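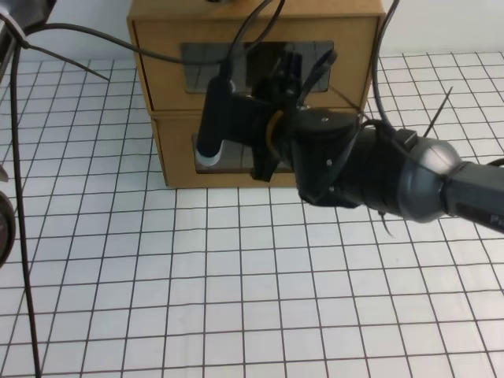
It was the waiting that took getting used to, one reader of the last edition wrote to us, standing there with a tray in your hands while the arm made up its mind about the drawer you could have opened with your elbow. We've kept that remark pinned up while rewriting this section. Most of what follows is about the machine, as you would expect from a set-up guide, but a fair part of it is about the waiting, and about who does what once the arm has taken over the opening and closing.

Section 7. Setting up the drawer station with your crew

7.1 Before you begin

By now you should have the Illero drawer station bolted down, powered, and through its self-check (Section 6). You'll want the people who work the parts drawers to be there for everything in this section, on every shift if you can possibly manage it, even if that means going through it twice. We know that is a lot to ask of a busy stockroom. The crews who did it this way tell us they were glad of it later, and the ones who let the installer do it alone mostly ended up doing it over.

Have these at hand:

- the practice cabinet, assembled
- the pendant, charged
- the drawer list for your own stockroom, printed on paper
- a pencil
- the sign-off sheet from the back of this guide

The practice cabinet is made of cardboard, and people do tend to smile when it comes out of the box. Please use it anyway. It has two drawers, one above the other, and a dark see-through window in each, so you can learn the reach and the pull on something that costs very little to replace. You can move on to the steel cabinets when everyone who'll be working beside the arm has had a turn.

CAUTION: Only one person holds the pendant at a time, and that person calls out before every movement. Agree on the word you'll use. "Moving" is fine. So is anything else, as long as it's the same word on all shifts.

7.2 Placing the practice cabinet

1. Clear the worktop in front of the arm. Tools, cups, labels, and phones all go on the side bench.

2. Set the cabinet down on the gridded surface with its drawer fronts facing the open part of the worktop. Line up the bottom edge of the front with one of the grid lines. Any line will do, but write down which one, counting from the wall.

3. Press down lightly on the top panel to check that the cabinet sits flat. If it rocks, refold the base.

4. Open and close both drawers by hand, twice each. Let each member of the crew do this. You're feeling for how much pull the drawer wants, and it is surprising how differently two people will describe the same drawer. Talk it over until you agree on light, medium, or firm, and enter that on the pendant under Pull.

5. Walk along the cables from the arm to wherever they leave the work area. They should have enough slack for the arm to turn, and none of them should be able to catch on a drawer or on the gripper. Tidy them with the ties supplied.

NOTE: If a cable hangs across the worktop, look at it again after each change of position. A cable that was well out of the way for the lower drawer may not be for the upper one.

7.3 Teaching the first reach

1. Stand outside the taped line. The person with the pendant stands where they can see both the gripper and the rest of the crew.

2. Choose Teach, then Drawer, then Upper.

3. Call out, and bring the gripper slowly toward the upper drawer. Stop well short of it. There's no prize for getting close on the first try, and the slow setting is slow on purpose.

4. Look from the side. The fingers should be level with the drawer front and clear of the window. If they're high or low, correct the height first and the distance afterward.

5. Go forward in single clicks until the pendant shows Ready, then press Save.

6. Back the arm off to its rest position and hand over the pendant. The next person repeats steps 2 to 5 from the beginning, without using the saved point.

7. When everyone has had a turn, do the same with the lower drawer. Watch the wrist here as well as the fingers, and keep an eye on any cable that hangs below it.

CAUTION: Don't reach in to steady the cabinet while the arm is moving, however light the cabinet is and however obvious it seems that it is about to slide. Press Stop, let the arm come to rest, and straighten the cabinet afterward. A creased drawer front is of no importance at all.

If the pendant shows code 34, the arm felt more resistance than the Pull setting allows. Go back to step 4 of 7.2 and choose again. Code 34 comes up a great deal on the first day and you shouldn't read anything into it — certainly nothing about whoever happens to be holding the pendant.

7.4 Deciding who does what

This is the part that most set-up guides leave out, and that we left out too, until the second edition. Once the station is running, the arm opens the drawer, holds it, and closes it again. People still choose what comes out, check it, and notice when something is off. That sounds like a tidy split on paper. In a real stockroom there are dozens of small jobs in between, and most of them have been done for years without anyone writing them down.

At Prornlow, where the station was first used in daily work, the drawer list ran to 233 drawers. The crew went through it with a pencil and marked each one A for arm, H for hand, or a question mark. The question marks were the useful ones. Some were drawers that stuck in damp weather and needed a particular lift and wiggle. A few were drawers where people kept things that weren't on any list (gloves, the good scissors, a spare pair of reading glasses). And there was one whole column that the night shift opened in a different order from the day shift, for a reason that made perfect sense once the two had compared notes.

We suggest you do the same:

1. Sit down together with the printed list. Allow 60 minutes, and have the shift lead there as one of the crew.

2. Mark every drawer A, H, or with a question mark. The person who uses the drawer most has the first say.

3. Talk through the question marks. Anything you can't settle stays H for now. You can change it on the pendant later under List, and it takes less than a minute.

4. Write down who will restock the A drawers, and when. The station pauses during restocking, so this affects everybody's day.

5. Write down who may press Pause. Our firm recommendation is that everyone may, at any time, without having to explain it to anybody afterward.

6. Keep the penciled copy. Pin it near the station.

NOTE: The station records how many drawers it opens and how long each one takes. It doesn't record who was standing beside it. If your workplace adds a badge reader or a Clorkex shift log, that may change, and the crew should be told before it is connected.

7.5 The first two weeks

Expect things to be slower. We would love to tell you otherwise, but a crew that knows its drawers by heart is very quick indeed, and the arm keeps to one steady pace whether you're in a hurry or not. The difference tends to be felt elsewhere, in the low drawers that nobody has to crouch for anymore and in the heavy ones. Some people like it from the first morning. Others miss having their hands busy and find the standing tiresome, and it's worth asking them what they would like to do with the time instead of filling it for them.

A few things to try if the waiting becomes a nuisance:

- Queue the next drawer while the first is still open (pendant, Queue, Add).
- Move the side bench so that checking and labeling can be done within sight of the arm.
- Swap places partway through the shift.
- Put the quickest, lightest drawers back to H. There is nothing wrong with opening a drawer by hand.

CAUTION: Drawers marked H must be outside the arm's working area, or the station must be paused while they're open. Check this each time you change the list.

Keep the practice cabinet set up somewhere if you have the room. New starters can use it, and so can anyone coming back from a long leave who would like to get the feel of the pendant again without an audience.

7.6 Sign-off

Each member of the crew signs for the following, in their own time:

1. I have taught an upper and a lower drawer on the practice cabinet.
2. I have pressed Stop and Pause, and I know which is which.
3. I have seen the drawer list and had my say on it.
4. I know where to write things down when they go wrong.

Leave the sheet with the station's papers. If someone would prefer not to sign yet, leave their line blank and go back to 7.3 with them when it suits you both. Steel cabinets are covered in Section 8.

Section 7 last revised 5 Dec 2025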